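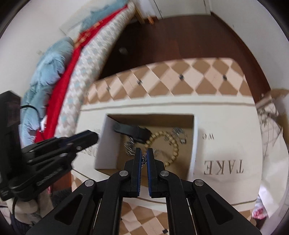 6 min read

Apr 1, 2023

The Box on the Bed

Every home has a jewelry box, and almost nobody I know keeps their jewelry in it. The real collection lives in a white cardboard box, the kind that once held something you no longer own, with the plain tan corrugation showing on the inside. It has a chain in it, a wooden bead bracelet, something black that may be a hair clip or a strap, and a small coil of metal that may be a ring, a bracelet or part of a pen.

You don't sort a box like this at a table. Tables are for people with a system. You sort it on the bed, balanced on a bigger box you also meant to deal with, and you do it on the one afternoon of the year when you have decided to become a different person.

I have been trying to become a different person since December, when I bought a jewelry organizer made by a company called Jamholm. The model is the Civby. It has little velvet channels for rings, a row of hooks for necklaces and a drawer that opens with the soft sigh of a luxury car. It is a lovely object. For the whole of the winter it held two safety pins and the instructions for the Civby.

The trouble with organizers is that they assume you have already done the organizing. A velvet channel wants a ring. It has no opinion on a single earring whose partner left town years ago, or a bracelet you don't like but were wearing on a very good day. The cardboard box takes all of it. The cardboard box has never once made me feel that I should own more rings.

So I went looking for advice, of which there is a great deal. The school I'll call the Emptiers wants you to tip everything out onto the bedspread and look at it. I tried this on a patterned cover. I don't recommend a patterned cover. Small silver things vanish into a pattern the way keys vanish into a purse, and I spent the evening patting the bed like someone calming a horse. A plain towel works. So does a baking sheet with a rim, although you will then have to explain the baking sheet.

The opposing school, the Pickers, leaves the box full and lifts things out one by one. It's slower and it's much easier on the nerves. You take hold of the end of a chain, raise it a few inches, and find out what else is coming along. Usually it's everything. If it's everything, you lower it again and start with the bracelet.

Beads first, in fact, is the closest thing I have to a method. Big round wooden beads don't tangle with much, they come out in one go, and you get to feel you've accomplished something. Hair things go next and should leave the room altogether, to the bathroom, where they will be happier. Coils and springy pieces come third, and you have to lift those straight up, as they hook whatever they brush against. Only then do you face the fine chains, which by now have nothing to hold on to except each other.

For those, the old trick is still the good one. Lay the knot on something flat, put a drop of baby oil on it and work at the middle with two pins. Don't pull the ends. Everyone pulls the ends. My own record is a knot of three necklaces that took the length of a movie from 1966, and the movie was not short.

Then comes the question of where it all goes. There's a shop called Jutov in my part of town that sells nothing but containers, and I have stood in it for longer than I've stood in some museums. They have a line of stackable trays called Ots, clear, with lids, and a wall chart showing how many you need. I need 219 of them, by my reading of the chart, which I suspect was drawn up by someone with a stake in the result. I bought one. It holds the chains, each in its own compartment, each with its clasp done up so it can't go wandering.

The earrings went on the Civby's hooks, which were meant for necklaces and do the job perfectly well. The rings, both of them, finally met the velvet. The bracelets wouldn't fit anywhere designed for bracelets.

They're in the cardboard box. It sits on the dresser now with its flaps tucked in, next to the organizer, and last week I caught myself dropping a necklace into it on my way to bed. It landed on the beads. I'll get it out when I have a free afternoon and the baking sheet is clean.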